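Drokside Cordless Grease Gun Review: One Season on an Excavator and a Very Old Loader

I run a small gravel pit with my cousin, and greasing is the chore I'd pay to get out of. After a summer and fall with the Drokside I don't mind it nearly as much.

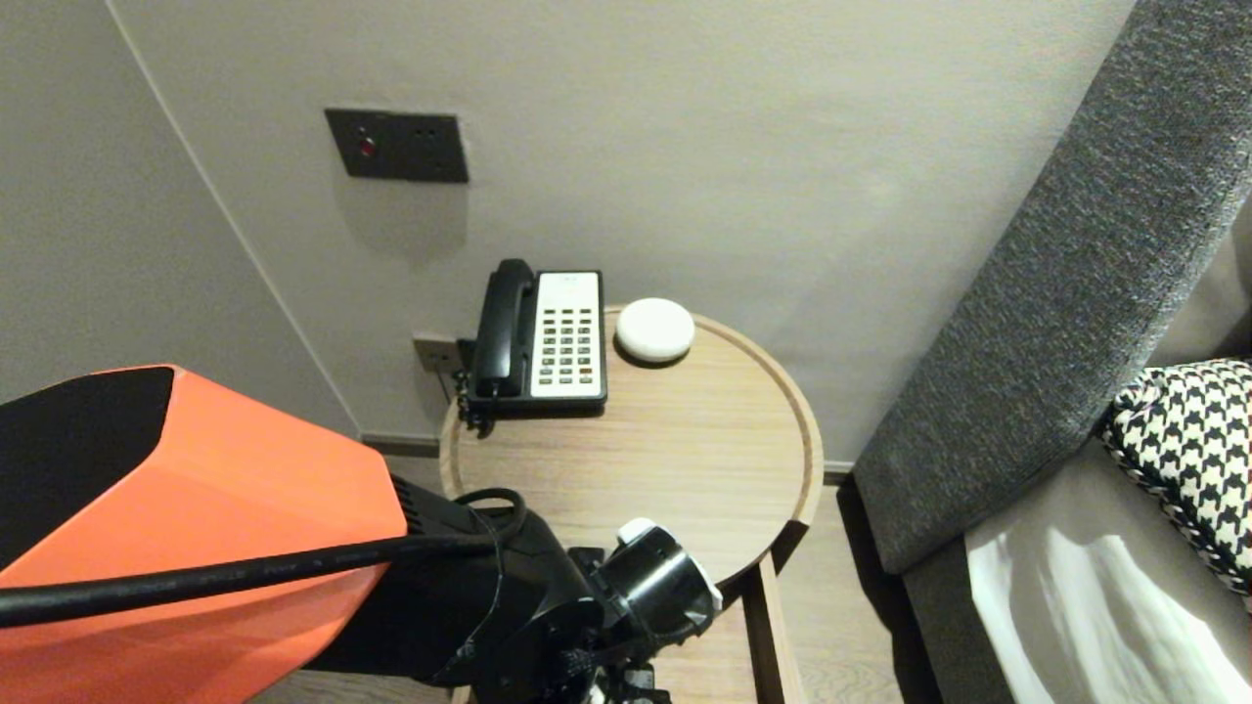 By Paloma Wojcik
Equipment Reviews | Thursday, January 9, 2025

Let me start with my old gun, a pistol-grip hand pump I'd had forever. It worked fine in July. In a cold snap, with stiff grease and a pin that didn't want to take any, I'd be leaning on that lever with both hands and saying things I wouldn't want the truck drivers to hear. My cousin Naomi Urio has been telling me to go cordless for years (she has the bad wrists in the family, mine are catching up), and in June I finally ordered the Drokside. I paid $155 for the kit with one battery, the charger and a hard case. No freebies, no discount, my own money.

First impression: it's heavy! With a full tube in it you notice it right away, and if you're short like me and reaching up to the boom pins, you'll be switching arms. There is a shoulder strap in the kit and I ignored it for the first week like a stubborn person. Use the strap. It clips on at the front and behind the grip, and it takes enough of the weight that I can get all the way around the excavator without stopping.

The hose is 42 inches, and I love it. My old one was so stubby that I had to wedge myself between the bucket linkage and the dirt to hit the lower fittings. Now I can stand to one side and reach in. The hose does have a mind of its own when it's cold out and wants to spring back at you, so hold on to the end of it. I've worn a stripe of grease across my jacket more than once.

Power is more than I need. The trigger has two speeds, and I leave it on low nearly all the time. High is for when you're filling something big like the slew ring teeth, and it gets through grease in a hurry. On low you can hear the motor change its tune when a joint is full, and after a few days you get the feel for it. Be careful around seals, though – with a hand pump your arm tells you when to quit, and with this thing you have to pay attention. I pushed a seal out on the loader the second day. My fault entirely, but a beginner could do real damage. 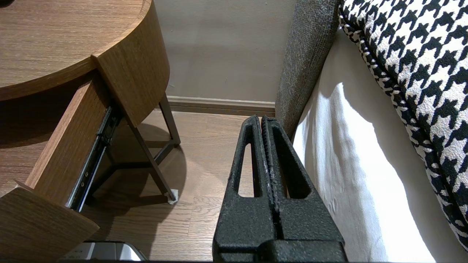
The battery has been a nice surprise. I do the excavator every morning and the loader every other day, and I'm charging maybe twice a week in decent weather. Below freezing it sags badly, so I bring it in the house at night. The charger is slow. Plan on overnight and you won't be annoyed.

Loading is where I'd knock some points off. The tube goes in easily enough, but the follower rod has a little notch you have to hook it on, and with gloves on it slips. The first time mine let go it gave my knuckle a good whack. There's also the air lock problem, same as any grease gun, and the bleeder valve is so tiny I can't work it with cold fingers. Would a bigger knob have cost them that much? I now crack the head loose a half turn, run it on low until it spits, and snug it back up.

I borrowed an Almont from the guys at the Parkodell yard for a week so I'd have something to compare. The Almont is lighter and the balance is nicer, and it has a small light at the nose that I got very attached to. But the hose is shorter and the coupler leaked on me from the first day. It also costs a good bit more. If you mostly work on skid steers and small stuff, go try one. For bigger machines I'd stay with the Drokside.
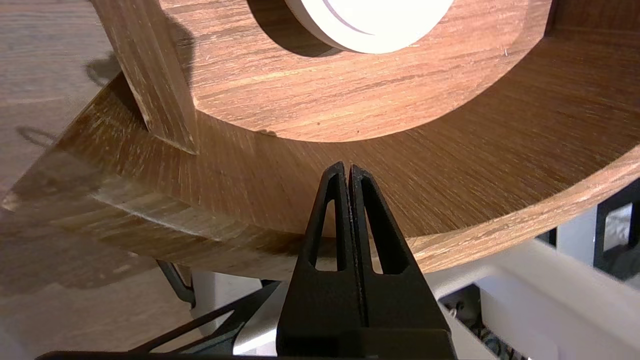 4 min read

A word on couplers, and it applies to both guns. The one in the Drokside box is okay, and okay is all I'll say. It grabs the fitting well but then won't let go, and I've had to wiggle it off sideways, which chews up the jaws. I swapped it for a Wan locking coupler with a thumb lever and that fixed it. If you buy the kit, put a better coupler on the same order.

Has it changed how the machines run? I can't prove it. The loader hit its 1000 hour service on the rebuilt pins in November and they had less slop in them than I expected. I think I grease more often now that it isn't a fight, and I'd give that most of the credit. The hard case, by the way, is junk. One latch broke off in the truck and the gun rides in a milk crate.

Good: hose length, plenty of push, battery life in mild weather, price.
Bad: weight, fiddly follower rod, tiny bleeder, stock coupler, the case.

I'd buy it again, and Naomi has already ordered one for her side of the pit.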